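Nikum two-arm cloth handling cell: frequently asked questions

Last revised in December. Applies to the bench version of the cell and to the Calvo control software supplied with it.

What is included in the standard package?

Two arms, two grippers with finger pads fitted, a camera module for each gripper, the power and signal cabling, and one licence for Calvo. The table is not included. Customers who do not have a suitable table can order one from Justell at the same time, and it will be delivered on the same pallet.

What is the cell for?

Picking up, spreading, turning and folding single items of cloth on a flat surface. Most units in use are at laundries, garment repair workshops and textile sorting sites. A smaller number are in university labs, where they are used to collect handling data under manual control.

What size of table do I need?

The recommended work surface is 1500 mm wide and 700 mm deep. A narrower table can be used, but the arms then have to work folded in, and Calvo will refuse some two-handed moves. The surface should be matt and of one plain colour. White is the default in Calvo. Gloss laminate gives reflections that upset the edge finder, and glass should not be used at all.

Does the cell work with dark cloth?

Dark cloth on a white table gives the edge finder a strong outline, so the outer shape is usually found quickly. Folds inside the outline are harder, as there is little contrast between one layer and the next. Set the exposure for the cloth and let the table overexpose slightly. The "dark goods" preset in Calvo does this and is a reasonable starting point.

White cloth needs a different table cover. Justell supplies a grey mat for this purpose.

Why is there a camera on each gripper?

An overhead camera loses sight of the grip point whenever an arm passes over it. The gripper cameras look along the fingers and stay with the pads, so the operator or the software can check the last few centimetres of the approach. Both views are recorded by default. They can be switched off separately in Calvo under Inputs.

How heavy an item can it lift?

The limit is 700 g per gripper, with the arm at full reach. Towels, shirts and most trousers are within this. Wet items often are not, and the cell is not sealed against water in any case.

How long does it take to set up?

Allow about 5 hours from opening the crate to the first two-handed fold. Most of that time goes on clamping the arms square to the table and on camera calibration. Calibration must be repeated if a gripper camera is knocked or removed, but it does not need repeating after a normal power cycle.

How should the cables be routed?

Along the back edge of the table and up behind the arms, with enough slack for full wrist rotation. Keep them off the work surface. A cable trapped between the pads will normally stop the arm on the force limit, but the insulation may already be marked by then. Spare loops should be tied.

Can the arms collide with each other?

Calvo keeps a clearance zone between them and slows both arms when they approach it. The zone can be reduced for close work such as collar folding, but it cannot be set to zero. In manual mode the zone gives a warning only - the operator is responsible for stopping.

How often do the finger pads need changing?

Inspect them weekly and change them when the surface has gone smooth or the edge has begun to lift. Pads are sold in pairs and should be fitted in pairs. Wipe them with a damp cloth, and do not use solvent. The screws are small and should be tightened by hand only.

Is the cell safe to use beside people?

It must be installed behind a barrier or within a marked area, according to your own risk assessment. The arms move slowly in the default profile, but the fingers have pinch points. The stop button should be within reach of the operator at all times.

Can I try it with my own garments before ordering?

Demonstrations are held at the Brusthorpe workshop on weekdays and on the first Saturday of the month. Send up to 24 items in advance, labelled with your order reference. Items are returned folded or otherwise, together with the recordings and a log of each attempt. There is a fixed charge for the session, which is taken off the price if an order follows.

What does handling dark cloth on the bench look like?

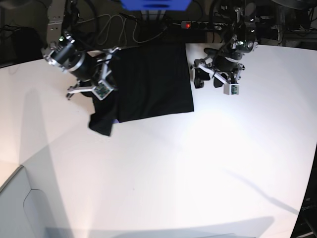
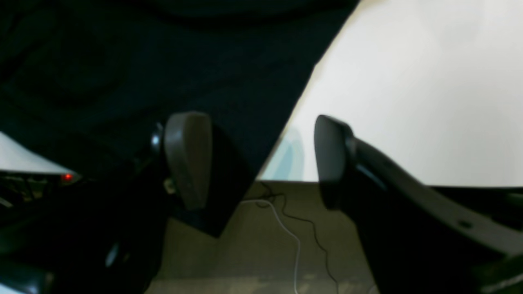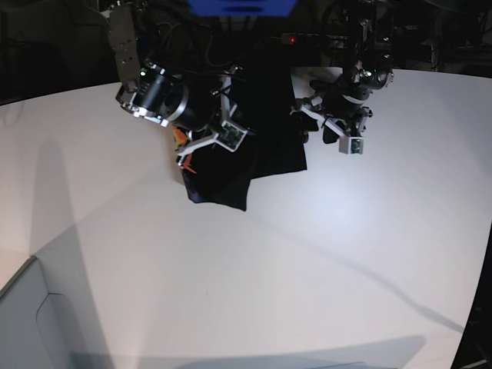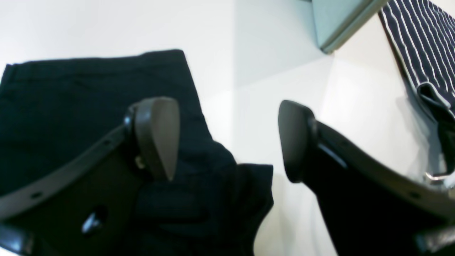

Dark cloth and the two grippers, from the bench view and from the gripper cameras.

Can one arm be used if the other is out for repair?

Single-arm mode is available in Calvo from the start screen. Picking, dragging and simple half folds will work as normal. Spreading and any fold that needs two grip points are disabled until the second arm is reconnected and calibrated. The repaired arm keeps its serial number, so no change to the licence is needed.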